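Prena hand gripper pair — setup, care and spares

Stock code 347. Sold as a pair, left and right. Spares listed at the bottom.

The Prena is a hand-held gripper for tabletop work. You hold one in each hand and work the jaws yourself, no arm needed. Same jaws as the Sera arm version, so pads and jaw screws swap across. Bracket and cable are NOT the same as Sera, please check before ordering, we get a lot of these back.

What comes in the box
Left gripper, right gripper
Two brackets, white, with screws
Two cables, black
Spare jaw pads, one set
Hex key
Card with the cable order on it (keep this)

Setting up

Brackets first. They go on the outer end of each gripper, left and right are mirrored, and if it wont sit flat you have got the wrong one. Finger tight, then a quarter turn with the key. No more than that, the thread is plastic.

Then cables. Push until it clicks, then give it a gentle tug. Leave enough slack for a full reach across the table with both hands. Too little and the plug takes the strain, which is how most of them fail. If you've got a lot of spare cable lying around, move the table nearer the stand before you start coiling things up.

Power on with the jaws open. Wait for the light to go steady. Close fully, open fully, do that 10 times on each hand. Reading at full close should be 95 or better. If it's under, clean the pads and try again before you ring us.

Do a dry run on real objects before any proper session. Place setting is what we suggest: plate, fork, knife, something with a thin rim and something flat. The flat ones show up worn pads straight away. Put a mat under the plate if your table is slippy. 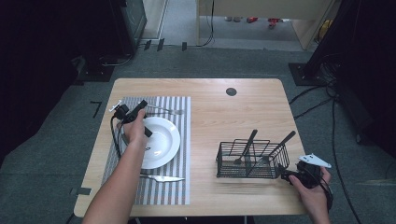 Prena pair in use at a laid place, utensil basket alongside.

Rims: come at them from above with the jaws angled down, and close slowly. Don't lever. Levering bends the jaw pin and then nothing lines up. Wire baskets are fine but mind the pad edges, they catch on the grid and tear. Handles first where you can.

Looking after them

After every session — wipe pads with a damp cloth, no solvent. Check the bracket hasn't turned. Look along the cable for nicks, specially the last bit before the plug.

Every 20 sessions — take the pads off, brush out the slots, refit. One drop of light oil on each jaw pin. Wipe off the extra or it ends up on the pads.

Once a year — send them in for a check if you can spare them. November is quiet for us and turn round is quicker.

Faults

Jaw sticks half open. Grit in the slot, nearly always. Brush it out. If still stiff, pin is bent, order a pin kit.

Reading jumps about. Cable. Swap left and right cables over, if the fault moves with the cable then replace the cable.

One hand reads, other doesnt. Plugged in the wrong order. See the card. Power off before you swap them.

Bracket wobbles. Screws, then thread. A stripped thread means a new end cap, don't glue it please, we can't get it off again.

Grip slips on cutlery. Pads. Knife handles find them out before anything else does.

Spares
Jaw pads, set (fits Prena and Sera)
Jaw pin kit (fits Prena and Sera)
Bracket, left or right — say which
Cable, Prena only
End cap
Kumsa carry case, holds one pair plus cables

Orders and repairs both go through Stistedetti, use the form on the contact page and put the serial in the first box. It's on the underside of the body. Returns without a serial sit on the shelf until we hear from you.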